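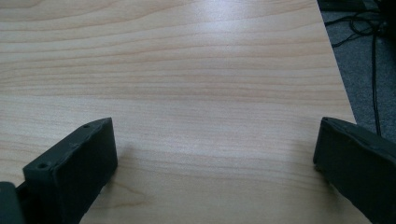 A light wooden tabletop

A tabletop is the flat upper part of a table, supported by legs, a pedestal, trestles or a frame. It may be made of solid wood, veneered board, stone, glass, metal or plastic. In many tables the top is made separately from the base and attached near the end of the work.

Construction

Solid wood tops are usually built from several boards glued edge to edge. A single wide board is more likely to warp and has become expensive in most regions. Some makers alternate the direction of the growth rings from board to board, while others arrange the boards by appearance alone.

Wood swells and shrinks across the grain as the humidity of the air changes. A top fixed rigidly to its base can split, so it is normally held with wooden buttons, slotted screw holes or metal clips that allow some movement. Breadboard ends, which are strips fitted across the ends of the boards, help keep the top flat. They are glued only at the center.

Veneered tops have a thin layer of wood over a core of plywood, particleboard or fiberboard. They move very little but are harder to repair, as deep sanding can cut through the face.

Finishes

Common finishes include oil, wax, shellac, lacquer and polyurethane varnish. Oil is easy to renew in small areas. Shellac is damaged by alcohol and heat. Polyurethane resists water and wear but often has to be removed completely before refinishing. Pale woods such as maple, ash and birch may yellow under oil-based products.

Care

White rings are generally caused by moisture trapped in the finish. Dark rings have often reached the wood itself and may need sanding or bleaching.

See also

Breadboard end
Drop-leaf table
Trestle table
Wood finishing

This page was last edited on 2025-12-01.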